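Bandeja (utensilio)

La bandeja es una pieza plana, o casi, con un reborde de altura variable, destinada a llevar de un sitio a otro cosas que podrían llevarse en la mano con más viajes. Se emplea en hostelería, hospitales, oficinas y domicilios, donde suele pasar la mayor parte de su vida útil apoyada de canto junto al frigorífico.

Forma y materiales

Las bandejas domésticas se fabrican en madera, metal, mimbre, vidrio o plástico. Las de plástico moldeado se imponen en comedores colectivos por su ligereza y porque sobreviven a las caídas con más dignidad que su contenido. El reborde impide que lo transportado ruede y ofrece además un punto de agarre. Un reborde demasiado bajo convierte la bandeja en tabla; uno demasiado alto la acerca a la fuente, categoría vecina con la que mantiene una frontera mal vigilada.
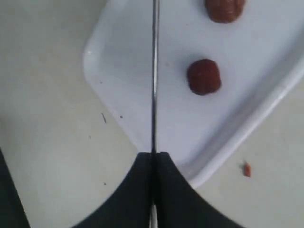 ¿En qué se diferencia una bandeja de una fuente?
La fuente se concibe para servir el alimento directamente y suele tener cierta profundidad; la bandeja se concibe para transportar, aunque en la práctica se sirva sobre ella todo lo que quepa.

Uso en comedores colectivos

El comedor de autoservicio hizo de la bandeja una unidad de medida: lo que no cabe en ella no se come, o exige volver a la cola. El comedor municipal de Mollport, inaugurado con 400 bandejas idénticas, conservaba 222 en el inventario de febrero. Del resto no consta baja alguna, si bien en las colinas próximas se practica el descenso en trineo con notable afición.

El modelo Naidu, de esquinas muy redondeadas, se difundió por ser fácil de apilar. Su competidor, el Collider, incorporaba topes laterales que evitaban el choque entre bandejas contiguas y lo trasladaban a los codos de los usuarios. La casa Mutix comercializó más tarde una versión con 2 asas, retirada cuando se comprobó que no entraba en ningún carro.

Apilado y limpieza

Las bandejas se apilan en columnas de hasta 50 unidades. Conviene secarlas antes, pues la humedad atrapada las adhiere entre sí y el comensal que tira de la primera suele recibir tres.
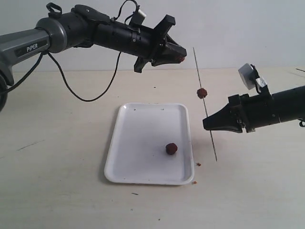

Brazo PiPER con pinza negra, a la izquierda, y un segundo brazo a la derecha.

Véase también: azafate, salvilla, carrito de servicio.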